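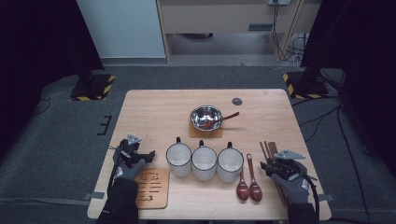
Stultbridge Tenants List > Archive > Kitchens and Common Rooms

Subject: Re: shared kitchen fee from July

On 2026-05-29 Jacinto Ocampo wrote:
> The management office has a quote from Prolilora for
> looking after the shared kitchen. It would be $22 per
> flat per month, starting in July. They supply pans, mugs
> and cleaning stuff, and they come by twice a week. They
> say buildings that sign up see 70 percent fewer
> complaints. I think we should say yes before the
> price goes up.

Jacinto, thanks for typing this up, but I'm not sold.

Seventy percent fewer complaints than what? I have lived in this building a long while and I don't know of anyone keeping a complaint log. If Prolilora's other buildings kept one, I'd like to see a page of it. My guess is that people stop writing in once there is a company to write to and they find out it doesn't answer.

Then the price. Last year the whole kitchen cost us $938, and 200 of that was the new faucet, which should not need replacing again soon. Multiply 22 by the number of flats, then by twelve, and tell me what we get for the difference. A few pans and two visits a week? The quote doesn't even say how long a visit lasts. "Comes by" could mean a guy opens the door and looks at the sink.

I also remember Bovness. Same pitch, same "before the price goes up," and we spent the spring arguing about who had to pay to get out of it. Does this one have a cancellation clause? Your message doesn't mention one, and I would not sign anything until somebody has read the back page.

As for supplies, we aren't short of them. Steel bowls we have, and trivets too.

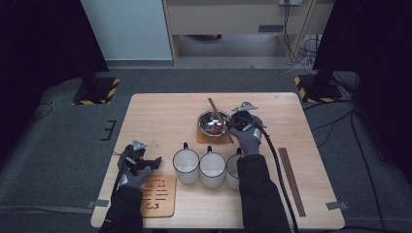 Steel bowl on its mat, engraved trivet near the corner of the table.

What we are short of is people wiping the stove. I don't see how a monthly fee fixes that on the five days they aren't here. The folks over at the Pisharody building put up a plain sign-up sheet and say it works, though I'd take that with some salt too, as the person who told me is the one who wrote the sheet.

So, before any vote:

- the full quote, all pages
- the cancellation terms
- where the 70 percent comes from

If those look fine I'll shut up and pay. Until then put me down as a no.

- 3rd floor, rear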